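Erkwood Adult Skills Program
Progress report to the Closard Fund, second grant period
07/10/2026

You asked for an update on enrollment, attendance and whether the evening schedule is doing what we said it would. The short answer is that enrollment is fine and we are less sure about the rest.

In this period 168 people signed up across the two sites, Erkwood and Drava. The proposal treated sign-ups as the main measure of success. We think that was a mistake on our part. Signing up takes two minutes and costs nothing, and a fair number of those people never came to a first class. Attended hours came to 1,658, and we would ask you to judge us on that number.

The evening schedule was supposed to bring in people with day jobs. It may have. Drava evening classes are fuller than the morning ones, but we moved the popular teachers to evenings in the same month, so we can't say which change did it. The earlier draft of this report gave the credit to the schedule. We took that line out.
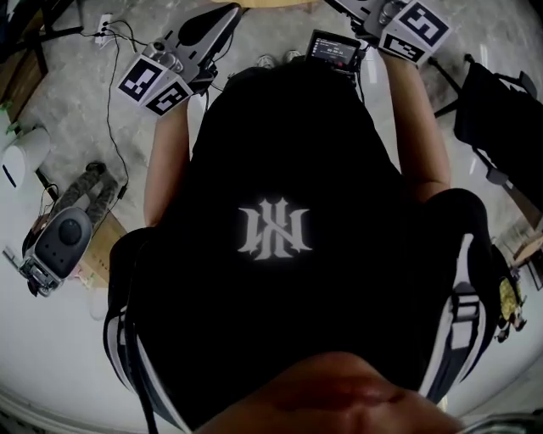

Black top with white logo and striped side panels.

The Shirima workbook is our main worry. We bought it for the math groups on the strength of a sales visit and a short trial, and the trial was run with our strongest students. Newer learners find the reading in it harder than the math. Teachers at Erkwood have gone back to their own handouts for the first 6 weeks. We don't plan to order more copies until we have seen results from a full term.

Child care remains unsolved. We budgeted for it at both sites and have it at neither. Three providers gave us quotes, all above the line you approved, and we have not asked for more money because we don't yet know how many parents would use it. A short survey goes out in July.

Spending is under budget, mostly on account of the child care line. Please don't read that as savings. If the survey shows real demand, we will send a revised budget with the next report.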